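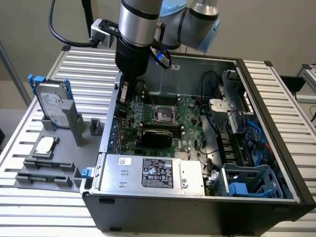
August, 8:40 in the morning. Third attempt with the glue for the label samples. Yesterday I blamed the starch, but after reading my own notes again I think the problem is the water. Milagros used the tap in the small kitchen for her batch and I used the canister, and her paste did not go lumpy. I keep comparing it in my head with a desktop computer lying open on its side, with the CPU socket empty in the middle of a green board full of parts: much around it is in place, and the one piece that decides is missing. For me this piece is the hardness of the water, which I never wrote down.

So today, two pots. Pot A has 700 ml from the tap, pot B has the same from the canister. Wheat starch from the same Hämäläinen bag in both, 71 g each. I heated slowly and stirred with the flat spoon, not the whisk – the whisk brings in air and then the bubbles show under thin paper.

9:30. Pot A became clear and thick after roughly 9 minutes. Pot B took longer and stayed cloudy, with small grains at the bottom. I passed both through the sieve. A went through easily, B left a spoonful behind.

Brushed both on strips of the Sallard paper, five strips from each pot, and put them between the felts. Ulla asked why I do not use the heavier paper that we have so much of. The heavy one forgives too much, I would not see any difference.

13:15. Took out the first strip from each pot. A is flat. B has a wave along one long side, but I am not sure I brushed it evenly there, so I do not want to conclude from one strip. The others stay under weight until tomorrow.

Melquiades says that in Bratlow they let the starch soak overnight before cooking. I have never done this. It could explain the grains also, and then the water is innocent.

To do:
Ask Seija for the hardness strips, she had them in the drawer by the scale.
Soak one portion tonight in canister water, cook it tomorrow the same way.
Write the water on every jar from now on, also on the old ones if Milagros remembers.
Wash the sieve today, dried paste is terrible to get out of the mesh.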